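Sima notebook, June, afternoon

Perception, wrist view in sim. Picked up the plane-fit problem again. Table plane estimate in the Plarnent scenes jumps between resets even when nothing in the scene config changes. Seed 270 is the worst of the batch, so I worked on that one only. Ran 919 resets overnight with logging on; the log is in the Verkelton share under planefit.

Feature count on the white top is close to nil, as expected. Lowered the detector threshold, which gave more points, all of them noise.
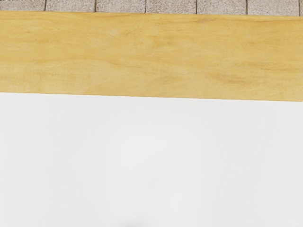

The fit takes whatever points survive the mask, weights them by response and solves for one plane. With the old mask that means it gets pulled off the table. Nearly all strong responses sit on the dark joints between the pavers along the top, with a second, weaker group in the wood grain. The white surface contributes almost nothing, and it is the only one we want. The boundary between wood and white is a clean straight line, so I now take that edge first and mask everything on the paver side of it. The slope of the line, down to the right, goes in as a weak prior on camera roll.

Also need to look at the black and white speckle at the top left, over the first paver. The detector loves it. Could be texture aliasing, could be something in the Umon renderer. For now I drop the top 2 per cent of responses before fitting.

Edge threshold set to 70. Lower values start picking up grain streaks as candidate edges.

To do: rerun seed 270 with the new mask, same resets. Check that the roll prior does not fight the calibration file. Move the threshold out of the source and into the config.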